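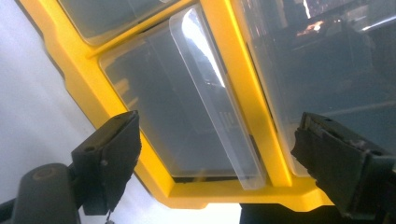

Gripper fingers at a yellow organizer with clear compartments. Photo: Rizvi

Rizvi releases Jilen 4, with fewer promises about clear plastic

DRARNVILLE, 17 August 2018 — Rizvi today released version 4 of Jilen, its perception and grasp planning software for two-finger grippers. The company says the new version handles transparent parts better than the last one. It does not say the problem is solved, and it asks buyers to be wary of anyone who does.

Clear plastic is hard for depth sensors. Light passes through it or bounces off it, and the planner is left guessing where the edge is. Earlier versions of Jilen guessed with too much confidence.

"We had a demo that looked great and a log file that didn't," said Menaka Nanayakkara, who leads perception at Rizvi. "Version 3 would report a solid grasp point in the middle of a reflection. I'd rather it told me it has no idea."

Jilen 4 does that. When the estimated edge of a part moves too much between views, the planner stops, asks for another view and, after four tries, hands the pick to an operator. In 228 test picks on transparent dividers and bin fronts at the company's Malau lab, 70 ended that way. Rizvi is publishing that number along with the full logs, including seven picks where the software was sure of itself and wrong.

Most of those seven came from ceiling lights reflected in flat, clear surfaces. Changing the lighting helped. Changing the model helped less than the team had hoped.

"People will ask why we're shipping a planner that gives up on almost a third of the hard ones," said Severin Eder, product manager for Jilen. "The old one didn't give up, and it dropped things. Try it on your own parts before you believe either of us."

Jilen 4 also adds a replay tool that steps through each planning decision, and a setting to cap grip force by part type. Automatic tuning, announced last year, is not included. Rizvi now plans to show it in October and is not giving a release date.

Current customers can install Jilen 4 at no charge. The Malau test logs come with the download.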